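The Pink Table

My aunt left me the table and my cousin got the car, and I want it on record that I was fine with that. I don't drive. I do eat, and write lists, and lean on things, so a table suited me.

It was pink. It had always been pink, with a white edge, and when I was small I thought it was the fanciest thing in Hernora.

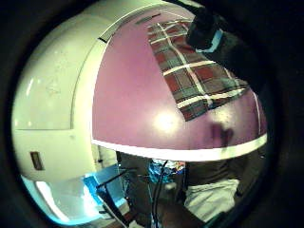
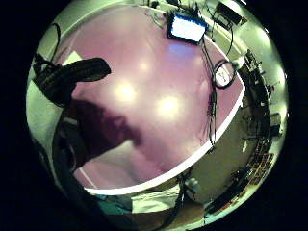 Anyway, the funeral was in May and by the end of that week I had my aunt's keys and a list in her handwriting. She'd lived over the Dulteck shop for 29 years, up two flights, and the list told you everything you'd need to live there too. Which window stuck. Which neighbor would borrow sugar and which one would borrow money. At the bottom she'd written, "Feed Mumo," and underlined it twice.

I had never heard of a Mumo.

I looked for a cat first, obviously. I got down on my knees and said "Mumo, Mumo, Mumo" under the bed like an idiot, and then behind the stove, and then out the window that stuck (it took me ten minutes to open and I never did get it all the way shut). No cat. No bowl either, and no bag of food, and my aunt was a woman who kept four kinds of rice in labeled jars. If there had been a cat, it would have had a shelf.

So I called my cousin. He was in the car, he told me, in a voice that made sure I knew which car.

"Mumo?" he said. "Isn't that the fish place?"

"Why would I feed a fish place?"

"I don't know, I'm merging," he said, and hung up.

I asked the neighbor who borrows sugar. She said she thought Mumo might be a plant, and we went around the apartment together touching leaves and saying the name to each one. The fern looked the likeliest. I gave it some water and a little of the cold tea, and she borrowed some sugar and went home.

That night I slept on my aunt's couch, badly, and at two in the morning I heard scratching. I'd like to say I was brave. I pulled the blanket over my head and waited, and it went on and on, a patient sort of scratching, and finally I got so annoyed that I forgot to be scared. I turned on the kitchen light.

There was a crow on the ledge, with its head stuck through the gap in the window I couldn't close. It looked at me. It looked at the jars.

"Mumo?" I said.

It said something back - I won't pretend it was a word, but it had my aunt's tone exactly, the one she used when you came to lunch late and hadn't called.

I tried the white rice and got nothing. I tried the brown and it turned its back on me! It wanted the third jar, the broken rice, the cheap stuff she used to buy from Lưu on the corner, and it ate a whole spoonful out of a saucer while I stood there in my socks telling it that she'd died. I hadn't said it out loud to anyone yet. Everybody I knew had already been told.

It finished, wiped its beak on the ledge, one side and then the other, and left.

I moved in the month after. The fern died, probably from the tea. I buy the broken rice now, and I still can't get that window shut.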